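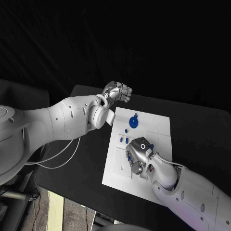

Members of the Rendville supporters' club and the junior sections are asked to read these notes before the October fixtures. They cover the care of football kit at home, from the washing of shirts to the storage of boots. They replace the sheet given out with last season's membership packs, which contained an error in the washing instructions for training tops.

## Shirts and shorts

Shirts should be washed as soon as possible after a match. Where this cannot be done the same evening, the shirt should be taken out of the bag and hung up. A damp shirt left in a closed bag from Friday until the following week will smell, and a second wash does not always cure it.

Turn each shirt inside out before it goes into the machine. Printed names and numbers are damaged mainly by rubbing against zips and studs, so training jackets should be fastened and boots kept well away from the drum. Wash at 30 degrees with an ordinary liquid detergent. Fabric softener should not be used on any playing kit, as it coats the fibres and the shirt then holds sweat against the skin.

The Mansour away shirt has a white collar and dark sleeves. It must be washed separately for the first 2 washes, and should not be left standing in water at any time. Several of these shirts were returned last year with grey collars and could not be exchanged.

Shirts are not to be tumble dried. Ironing is seldom needed, but if a shirt is badly creased, use a cool iron on the reverse side and do not pass it over the printing.

## Mud and grass

Mud should be allowed to dry completely, then brushed off out of doors with a stiff brush. Rubbing wet mud with a cloth drives it further in.

For grass stains, mix one part white vinegar with two parts cold water, dab the mixture on with a clean cloth and leave it for half an hour before washing. Test it first on an inside seam. Bleach must never be used, and vinegar and bleach must never be put together in the same bowl or sink, as the mixture gives off a harmful gas.

Blood should be rinsed from the back of the cloth under cold running water. Hot water will set it.

## Boots

1. Knock the soles together outside to loosen the worst of the mud.
2. Remove the laces and insoles. Laces may be washed with the socks in a net bag.
3. Wipe the uppers with a damp cloth and clean between the studs with an old toothbrush.
4. Pack each boot with newspaper and change the paper after an hour.
5. Leave the boots to dry in an airy room, away from radiators and direct sun.

Leather boots may then be given a thin coat of dubbin. It should not be applied to synthetic uppers. Those with the Vatum boot, which has a knitted ankle, should hand wash that part only, with lukewarm water and a little soap.

Studs should be checked for sharp edges before every match. A drop of light oil on the thread of a screw-in stud, applied every few weeks, will prevent it from seizing.

## Goalkeeper gloves

Rinse gloves in lukewarm water, press the water out with the flat of the hand and dry them away from heat. They should not be wrung. Gloves should be stored palm up, as latex palms pressed together will stick and tear when they are pulled apart.

## Shin pads and bags

Shin pads may be wiped with warm soapy water. Bags should be emptied completely, shaken out and left open overnight. The Mokura holdall has a removable base board, under which grit collects.

## Spare kit

Outgrown kit in good order may be handed in at the clubhouse after six in the evening. Last season 71 pairs of boots were passed on in this way. Items must be clean and dry, and boots should be tied together by the laces with the size written on a label. Questions about kit that has been lent by the club should be put to Lakmal Gamage at the kit room door on training nights.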